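Zutora releases version 3 of its planning software for two-armed robots

Hadano, June. Zutora has released version 3 of its motion and task planning software for robots with two arms. The new version plans both arms together, keeps a running list of the objects on a work surface, and can start again part of the way through a job when something has been moved. It is available to existing customers from this month and to new customers through the company's office in Cestham.

The software is used by companies and research groups who want a robot to handle ordinary goods on an ordinary table. It takes in camera images and joint readings and sends out arm and gripper commands. It does not need the objects to be placed in fixed positions, and it does not need a printed marker on each one.

Earlier versions treated the two arms as separate machines with a shared stop rule. If one arm was close to the other, it waited. This was safe but slow, and customers reported that one arm could spend long periods standing still while the other finished a move that would never have brought them together. Version 3 builds one plan for both. Each arm is given a path and a time for every part of the path, and the planner checks the two against each other before either moves.

Development was carried out at Hadano, using a packing and unpacking task with groceries and snacks. The same table layout is used for testing each build.
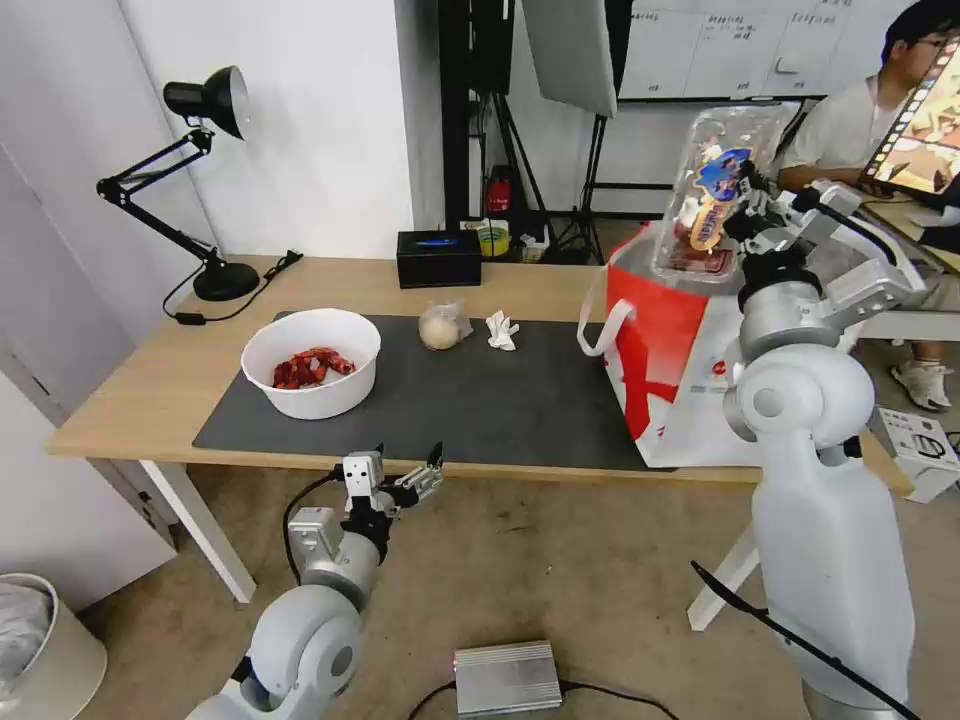
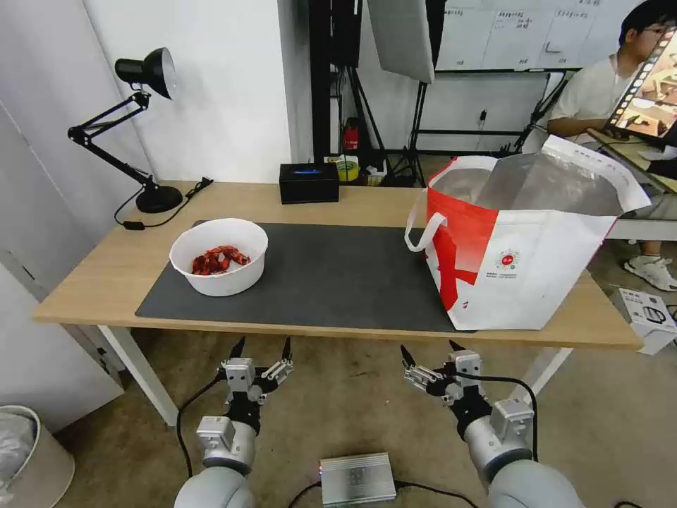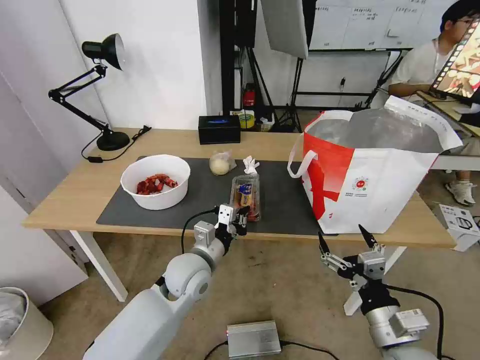 The largest single change in version 3 is in how the software decides where a gripper can take hold of something. The previous release fitted a simple box or cylinder to each object and worked from that, which suited cartons and bottles and did badly with most other packaging. The new grasp module works from the visible surface and gives each possible hold a score, and it lowers the score where the surface is shiny or see-through and the depth reading is poor. Clear plastic is a common cause of bad depth readings, and in the test task it is hard to avoid: the first picture has a clear package of red food held by the right gripper above the shopping bag, and in the third a clear container lies on the mat with the left gripper just in front of it. Bags are handled by a separate model. The white and red shopping bag on the right of the table has an open top and a handle that loops out to the left, and the planner now stores the opening and the handle as two different regions. The opening is a place an arm may enter. The handle is an obstacle unless the task says to lift the bag.

The object list, which Zutora calls the table record, is also new. Each object the software finds is given an entry with its last known position, its shape and how sure the system is of both. When an arm passes in front of an object and hides it from the camera, the entry is kept and its certainty falls slowly. In version 2 the object was dropped and had to be found again, which could cause the planner to count the same packet twice. Users can open the table record while the robot is running and correct an entry by hand.

Restarting has been changed as well. A job is now stored as a chain of steps, each with a short list of conditions that must be true before it begins. If a check fails, the software goes back to the last step whose conditions still hold and plans again from there. The user can set how many times it may do this before it stops and asks for help. The default is 2.

Planning time for a two-arm move is limited to 90 milliseconds in the standard settings. If no plan is found within that time, the arms hold their position and the planner tries again with a longer limit, which the user can also set. All settings are kept in one plain text file, and files from version 2 can be converted with a tool supplied in the download.

Version 3 supports 7 arm models and both parallel and multi-fingered grippers. Different grippers may be used on the left and right arms of the same robot. A list of supported hardware is included with the release notes, together with instructions for adding an arm that is not on it.

The release also includes a replay viewer, developed with Bukhari, a software company that makes tools for recording and searching robot logs. The viewer plays back the camera images beside the plan that was active at the time, with the scores for each hold that was considered. Logs can be cut, labelled and exported from the same window. Bukhari will support the viewer, and Zutora will support the planner. Customers with a support contract can send questions on either to the Cestham office.

There are some known limits. The bag model expects a bag that stands up by itself and does not yet work with one lying on its side. Objects stacked loosely in a bowl are recorded as one entry until the first piece has been taken out. Hand-over from one gripper to the other in mid-air is included as a trial feature and is switched off by default. Zutora plans to deal with the first two of these in updates to version 3.

Customers on a current version 2 licence can move to version 3 at no charge. Version 2 will continue to receive fixes but no new features. The download, release notes and conversion tool are on the customer pages of the Zutora website. Trial licences and demonstrations at Hadano can be arranged through the Cestham office.

Notes for editors

Zutora develops planning and perception software for robot arms. Its development site is in Hadano and its sales and support office is in Cestham. The pictures in this release may be used without charge with the credit "Zutora".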